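From: Trudy Mahuika
To: Solthorpe Growers and Eaters list
Subject: Re: Waxed citrus and the Clelivus spray

Weronika,

I read the Clelivus leaflet twice and I'm still not buying it, in either sense. Comments below yours.
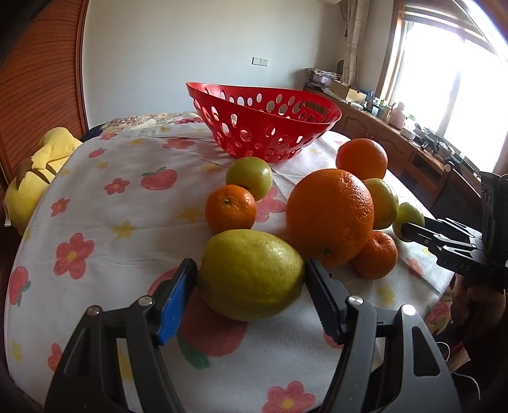
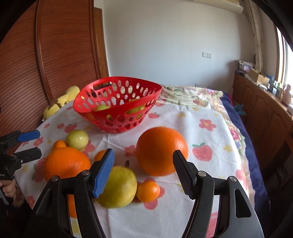
Fruit on the flowered cloth: a lemon and a mandarin in the first, the red basket and oranges in the second.

Weronika Olszewski wrote:
> Has anyone tried Clelivus on store citrus? The leaflet says
> it takes off 91 percent of the wax and that fruit keeps for
> 20 days longer afterward. Kaczorowski has it at the counter
> and he swears by it. I was thinking we could split a case.

Ninety-one percent of what, measured how? The leaflet doesn't say which fruit or which wax. It doesn't say what they compared it with either, and I'd want to see plain warm water and a brush in there before I paid for anything.

The second claim bothers me more. Wax is put on citrus to slow down drying. If you strip it off, I'd expect the fruit to shrivel sooner. Maybe the spray leaves some coating of its own behind, but then I'd like to know what I'm eating. I wrote to the address on the back in January and got a coupon.

As for Kaczorowski, he swore by the Zokadgate drawer liners too. I bought 2 of those and my limes went hard as golf balls, same as ever.

If you want zest, buy unwaxed when you can find it, or scrub under warm water and dry with a rough towel. If you only want juice, I don't see why the wax matters much to you. Keep the fruit in the fridge if it has to last - a bowl looks nice but it's no place for a month's supply.

I'm not going in on a case. If somebody already has a bottle open, I'd be glad to borrow it and do half a bag of lemons with it and half without, same shelf. Until then put me down as a no.

Trudy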